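**Nanance House, Ustisbridge: bedroom walk-round, June**
Checked by: Amerley Bonsu

- [x] **Smoke alarm, landing.** Works. So does the neighbour's dog.
- [x] **Window restrictor.** Opens 8 cm, as it should. Sticks at 2.
- [ ] **Wardrobe fixed to wall.** Bracket present, screws present, the two yet to meet. Wardrobe is 175 cm tall and leans like a man at a bus stop. Lotville to fix by Wednesday.
- [x] **Bedside lamp.** Flex fine. 45 W bulb swapped for an LED.
- [ ] **Small items off the floor.** Trod on an earring back. Jewellery to go in the green basket, please, all of it, and the basket to live on the shelf. The bed is for sleeping in.
- [ ] **Beads.** Check the strings for wear before the grandchildren visit. Same goes for earrings and anything else that fits up a nose.
- [x] **Rug.** Gripper tape holding. Ugly as ever.

Recheck after the wardrobe's done.
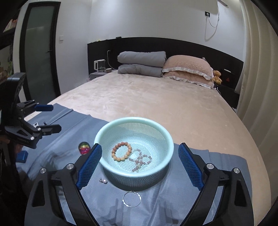
Spare screws are in the hall drawer, under the Nutsugah catalogue.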